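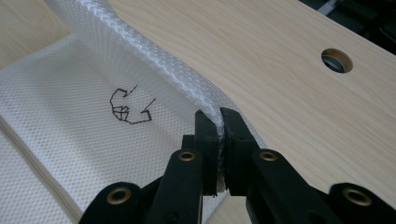
My mother wrapped everything. Teapots went into tea towels, tea towels went into pillowcases, and once, when we moved from one end of Bostham to the other, she wrapped a loaf of bread in a cardigan and put it in the glove box. So I suppose I was always going to end up with opinions about packing.

I had them out again this spring, when we sold the house and I had to get a small round table across town in one piece. It's nothing grand. Pale wood, a curved edge, a ring on the top where somebody (me) put down a hot casserole in a hurry. But it was the first bit of furniture I ever bought new, and I've eaten toast at it for most of my adult life, and I wasn't having it bashed against the side of a van.

The trouble with anything round is that wrapping comes in straight lines. You roll out a lovely flat sheet, lay it over the top, feel very pleased with yourself, and then you get to the rim and it all goes wrong. The sheet wants to stick out like a nun's hat. You push it down in one place and it pops up in another. I tried to deal with mine using an entire roll of brown tape, and by the end it looked like something you'd find at the bottom of a canal.

So I went to see Gilmar Queiroz. Gilmar has been packing other people's furniture for years and now runs Dokent, a two-room workshop behind the tyre place, where he wraps, crates and stores things for people who are between houses. I'd expected a big shed with forklifts. What I got was a kettle, a radio playing brass bands and a man folding white sheeting with the kind of care I normally save for pastry.

"You used tape first," he said, when I showed him a photo of my effort. I admitted that I had. "Tape is last. Tape is like the stamp on the letter."

His way goes like this, and I've done it four times since, so I can promise it works on a coffee table, a mirror, a bedside cabinet and (don't ask) a drum.

Start with the bare wood and give it a good wipe. One crumb under the wrapping will rub away all the way down the motorway, and you'll find a nice little scratch waiting for you at the other end. Then put on something thin and smooth. Gilmar keeps a stack of plain cotton sheets for this, washed so often that they've gone like silk, and he won't let padding straight on to a polished surface in warm weather. He once unwrapped a sideboard in October that had been sitting in a hot garage all summer and the pattern of the padding had printed itself across the whole top. He still looks sad about it.

Then comes the padded stuff. There are dozens of kinds and I had no idea! I'd always grabbed the big popping bubbles, but for edges he likes a finer one, soft enough to bend round a corner without springing back at you. The one he swears by is called Inthanon, and he buys it by the roll, 500 metres at a time, which arrives looking like a hay bale and blocks the door to the loo for a week.

You don't lay it on flat. You roll it into a long, fat band first and go round the rim with that, on its own, before you even think about the top. The rim is where tables get hurt. All those knocks in doorways, all those corners on the stairs - they land on the edge, and the middle hardly gets touched. I'd been putting three layers over the middle and one mean little strip round the outside, so I'd had it completely backwards.

And the pinch! This is the bit I've been boring my friends with. When the band reaches a curve there's always too much of it on one side, and the temptation is to smooth it out. Don't. Gather the spare bit up into a fold, pinch it tight, lay it over to one side and carry on. Then do the same again a hand's width further round. If you've ever crimped the edge of a pie or pinned the sleeve of a shirt you'll know it straight away. The folds take up the slack, and you get extra padding thrown in for nothing.

I was hopeless at first. My fingers got tired, my folds slid open, and Gilmar had gone quiet in the way teachers do. By the time I'd got halfway round the practice tabletop it was starting to sit properly, and I did the second half in the time it took him to make the tea.

Tie it before you tape it. He uses soft cotton string, once round the whole rim, snug but not tight enough to leave a dent. Then the top goes on, then the tape, and the tape only ever touches wrapping. He's fond of the paper sort made by Tronetti, which you can tear with your hands. I've switched too, mainly because I can never find the scissors once they've been packed.

As for what it costs, I spent less than I'd feared. Dokent charges by the piece, and you can pay 10 pounds to sit in on a morning and be shown how, with as much tea as you can hold. Gilmar reckons he wrapped 954 things last year, counting a stuffed pike and a church lectern.

My table made it, by the way. It's by the back window in the new kitchen, casserole ring and all, and I've kept the wrapping folded up in the cupboard under the stairs. My sister's moving in October and she has a round mirror the size of a paddling pool. She's been told to leave the tape alone until I get there.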